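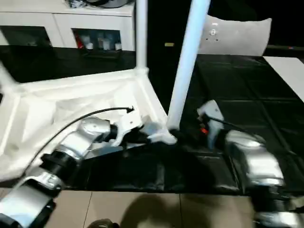
Zendside is a furniture hire firm with a yard, three vans and a phone that gets answered most of the time. We hire out chairs, tables, benches and the odd lectern for weddings, fetes, funerals, school plays and the sort of birthday party that needs a marquee. Our standard chair is white plastic, and if you turn one over you will find the underside of the seat is a moulded panel full of raised ribs and recesses, which people who have only ever sat on chairs tend not to know. The ribs matter when it comes to cleaning, and there is a question on that further down. We have put the questions roughly in the order people ask them, beginning with money.

How much does it cost?

It depends on how many you want, how far away you are and how many stairs there are. The price list has the first two. The third is a conversation. Send us the postcode, the number of guests and a truthful account of the access, and you will have a quote by the next working day.

Is there a minimum order?

Yes, 10 chairs or two tables. We did once deliver a single chair across the county and we have thought about it often since.

How many chairs have you got?

At the last stocktake, 3,044. They are rarely all in the yard together. In August they are hardly ever in the yard at all, and if you are planning something for that month you should book before you have chosen the cake.

How many chairs do I need?

Fewer than you think for a drinks party and more than you think for anything with speeches. For a sit-down meal, order one per guest and a handful over for the cousins who said they weren't coming. For a fete, half your expected crowd will do if the weather is good. If it rains, everyone will want to sit in the tea tent at once and no number of chairs will help you.

What sorts of chair do you do?

Three. The standard is the white plastic one, light, plain and happy on grass. The Plilleo is a folding chair with a padded seat, in grey or a green that photographs as grey. The Fovine is the fancy one, with a spindly back and a cushion that ties on, and it is what people mean when they say they want "the wedding chair". It costs nearly three times as much as the standard. Guests will put their coats over it just the same.

Can I mix them?

You can. A popular arrangement is Fovines for the top table and standards for everyone else. We offer no view on what this says about the family.

Can I come and sit on them first?

Please do. The yard is open for viewing on Thursday afternoons from two until five. Come through the side gate and ring the bell. If you want to see a full table laid up with cloth and chairs, let us know beforehand and we'll clear a space for it.

How do I book?

Fill in the form, ring us, or come to the yard. We hold your order for seven days while you make up your mind, and after that we need a deposit of a quarter of the total. The rest is due a week before delivery. We take cards and bank transfer. We used to take cheques, and we still get sent them.

Can I change the numbers afterwards?

Up to 11 days before the event you can go up or down as you please, subject to what's left. After that you can go up if we have the stock, but you can't go down. This is the clause people ring about most, usually after somebody's aunt has fallen out with somebody's mother. We are sympathetic and the clause stays.

What happens if I cancel?

More than a month out, you get the deposit back. Inside a month we keep it. Inside a week we keep the lot, though if you rebook for a date in the same year we'll knock half of it off the new bill. Rain is not grounds for cancellation. Nor is the forecast of rain, which we get asked about every June.

When will you deliver?

Normally the day before, between eight in the morning and six at night. We text when the van is an hour away. If your venue only lets you in on the morning itself we can do a timed slot, and there is a charge, and venues that insist on this are always the ones with one gate and a bride already in it.

Do you carry things in?

The basic price covers delivery to a hard, flat spot within a short walk of the van. Beyond that we need to know. Gravel is slow. Wet grass is slower. A field described as "basically a car park" has usually turned out to be a field. For anything upstairs we charge by the flight, and we don't use passenger lifts unless the building has said in writing that we may.

Will you set them out for me?

Yes, for a fee, if you send a plan. A drawing on the back of an envelope is fine so long as it shows which end is the front. We will put the rows where the plan puts them. If you then want them all turned to face the lake, that's a second setting out and will be billed as one.

Do the chairs stack?

The standards do, in tens. Please don't go higher. A stack of fourteen stands up perfectly well until a child looks at it. The Plilleo folds flat and goes on a trolley, which we leave with you. The Fovine does neither and arrives in crates, and we need the crates back.

Are they safe on grass?

Standards and Plilleos are. The Fovine has narrow feet and will sink by degrees through a long speech, so we supply clip-on pads. Put them on before the guests arrive. Putting them on afterwards involves asking people to lift up one at a time.

Is there a weight limit?

There is, and it's printed on the hire sheet for each chair. The limit assumes one person, seated, facing forwards. Standing on the chair to hang bunting isn't covered, nor is leaning back on two legs, which is how most of our breakages begin. We hire out stepladders too.

Do I have to clean them before they go back?

Wipe off the obvious. We wash everything ourselves, but cake, wax and grass clippings go a lot harder overnight, and candle wax in the ribs under a seat has to be picked out by hand with a wooden stick. We'd ask you not to use bleach, wire wool or a pressure washer. The washer gets the dirt off and then takes the shine with it.

Somebody has written on one.

Ballpoint comes off. Marker usually does. Carving doesn't. Tell us when you hand it back and we'll sort it out between us, and we won't ask what the message meant.

What if one gets broken?

Put it to one side and carry on with your party. Every order carries a small damage waiver which covers one chair in fifty. Past that we charge the replacement cost as listed on the hire sheet. Please keep the pieces. We are not being sentimental, we need to know whether it's a crack in a leg or a crack in the seat, and "it just went" doesn't tell us.

What if one goes missing?

Have a look in the bar, the car park and the place where the band was. Then look again in the morning. If it still hasn't turned up you have five days before we bill you for it. We have had chairs come back from neighbouring villages, from a cricket pavilion and, after two years, from a garden where it had been repainted rather nicely.

I've got a chair of yours and I didn't hire it.

Thank you for saying so. Leave it inside the side gate at any hour. No questions will be asked.

Do you do tables?

Round ones to seat eight or ten, and long trestles. Cloths are separate and come in white, ivory or black. White and ivory look identical until you put them next to each other in daylight, so please order all of one. The black hides wine and shows every crumb.

What about heaters, crockery, marquees?

Not us. For marquees we usually send people to Okafor Tents, who share our lane and will put the thing up on the same day we bring the seats. They invoice separately. If the tent isn't up when our van arrives, we'll stack the chairs under a sheet and leave them, and you'll need a couple of strong friends later on.

What's the largest order you've done?

A choral festival that wanted 2,000 seats in a single afternoon. It went well, apart from the second van, which went to a place with the same name in a different county. We now ask for a postcode.

Can I buy some?

We sell off the older standards at the end of each season. They're scuffed but sound, and they go cheaply in lots of six. Ring in autumn and ask what's left. We don't sell Fovines. People ask if they can keep one as a memento, and the answer is that they can, at the replacement price.

Do you hire to schools and charities?

Yes, with a fifth off between Monday and Thursday. We ask for the request on headed paper or from a proper email address, after an unfortunate run of very small charities holding hen nights.

When do you collect?

The working day after your event, unless we've agreed otherwise. Have everything stacked, under cover and somewhere we can get at without a key. If the gate's locked and we have to come back, there's a second collection charge. Late-night collections can be arranged for town venues and finish at one in the morning, so the last dance should be over by then, or at least be one people can do standing away from the furniture.

My question isn't here.

Ring the yard or use the form. Monday mornings are the worst time to call, as that's when everyone is telling us about Saturday.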